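Thirteen years of other people's birthdays

June 15, 2026

My cousin's kid turned three last weekend, and I did what I always do, which is leave the present until the morning of the party and then drive to Clorville in a bad mood.

The toy store there is called Amegashie, after the family that owns it, and it carries 764 things that light up. I made that number up, but you would believe it if you stood in the aisle. There was a steering wheel that sang. There was a dog that wanted to be fed and told you so in two languages. I picked up a plastic farm and it mooed at me before I had found the price.

I have been buying gifts for small children for 13 years without having any of my own, and my record is poor. The drum was a mistake. The 300-piece bead kit was a worse mistake, and my sister still brings it up when she moves a couch. One year I gave a nephew a savings bond and he cried, which I thought showed a decent grasp of interest rates.

So this time I called Yuzhen Duan, who taught preschool in Pridunport until she got tired of having a cold. I asked her what a three-year-old wants. She said a box. I said I couldn't turn up with a box. She said then put something boring in it, and hung up to deal with a delivery.
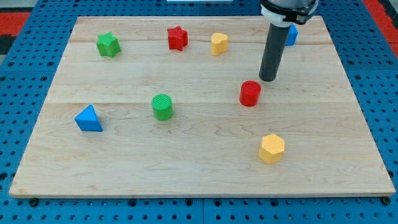 I thought about boring for a while in the parking lot. The toys I remember from my own childhood did nothing whatsoever. I had a set of wooden blocks with the paint chewed off, and they were a town, then a zoo, then a bank I robbed every afternoon before dinner. They never needed a battery. They also never told me I was a superstar, and I can't say I've suffered for it.

Plain wood costs more than the singing stuff now, by the way. I went back in and paid up for a set made by a company called Wilico, and the clerk asked if I wanted batteries with that. Habit, I guess.

The party was loud. The birthday boy tore off the paper, looked at the blocks, looked at me, and went off to hit his father with the cardboard tube from the wrapping paper. He did this for up to an hour - I had cake for some of it.

Yuzhen says the tube counts as a box. I've got another party in two weeks, a girl turning five, and her mother has asked for no glitter.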